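Print this page | E-mail this page

Cindau Center for Nuclear Training
Posts from the Center, collected in order

1/
The Cindau Center for Nuclear Training has completed its spring course on the transport security of radioactive sources. The course was held at the Itano campus and closed with a tabletop exercise for all participants.

2/
The course drew 56 participants from 15 organizations: hospitals, industrial radiography firms, road carriers, and regional police services. It was led by Marlene Meireles, head of the Center's transport program.

3/
Opening the first session, Ms. Meireles said: "A source in a hospital vault is behind doors, alarms and people who know it well. On the road it has a driver, a vehicle and a route plan. Our work this week concerns the route plan."

4/
The first part of the course dealt with categories of sources and the security level that applies to each. Participants worked from blank shipment papers and were asked to complete them in full, including the notice to the receiving facility.

5/
Oskari Suominen, instructor in physical protection, presented the section on vehicles. He covered locks and tie-downs, tracking units, the handling of keys during rest stops, and the duty of the second crew member to remain with the load.

6/
Mr. Suominen reminded carriers that a tracking signal is of use only when someone is assigned to watch it and has a current telephone list. Several carriers reported that their lists had last been checked when the contract was signed.

7/
Thu Trịnh, who advises the Center on hospital matters, spoke on the return of disused sources. Many delays begin with missing certificates. She recommended that hospitals place the original certificate and the return agreement in the same folder on the day a source is received.

8/
Ms. Trịnh also took questions on interim storage. The Center will send written replies to those participants whose questions concerned license conditions, as these differ from one facility to another.

9/
The tabletop exercise followed a shipment from Karnier to Caruso. The planned road was closed, the alternate route crossed into another police district, and the carrier lost contact with its dispatch office for roughly 15 minutes.

10/
Participants were divided into 8 teams. Each team had to decide who should be called, in what order, and whether the vehicle should wait or proceed. Ladi Babalola served as exercise director and kept the written log.

11/
In his review, Mr. Babalola noted that most teams called the police promptly. Fewer told the receiving hospital that the shipment would be late. In two cases the hospital team learned of the closure only from the exercise news bulletin.

12/
Three recommendations were agreed at the closing session. Carriers should name a deputy for every dispatch shift. Police districts along a route should receive the same notice at the same time. Receiving facilities should confirm arrival in writing before the crew is released.

13/
The recommendations are advisory. They do not replace license conditions or the instructions of the national regulator. Any organization in doubt should consult its regulator before changing its procedures.

14/
Muireann Costello, registrar of the Center, has asked participants to return their evaluation forms by the end of May. Certificates of attendance will be mailed to the employer's address given at registration. Corrections to the spelling of names should be sent to the registrar's office.

15/
Slides from the vehicle section and the blank shipment papers are available to participants on request. The exercise log will not be distributed, as it contains remarks made by the teams on their own working practices.

16/
The next course will address security culture for supervisors at facilities that hold radioactive sources. It will last 3 days and will again be held at Itano. Places are limited and priority will be given to organizations that have not yet attended.

17/
Applications should state the applicant's position, the type of facility, and the name of the supervisor approving attendance. Incomplete applications will be returned. The Center thanks all instructors and participating organizations for their work.

Last updated: May 12, 2019

Contact | Copyright Cindau Center for Nuclear Training | Back to top
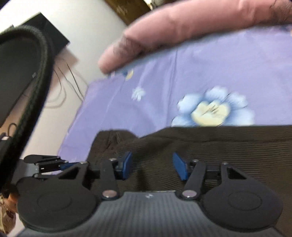

Gripper with blue rubber finger pads, above a folded ribbed knit garment.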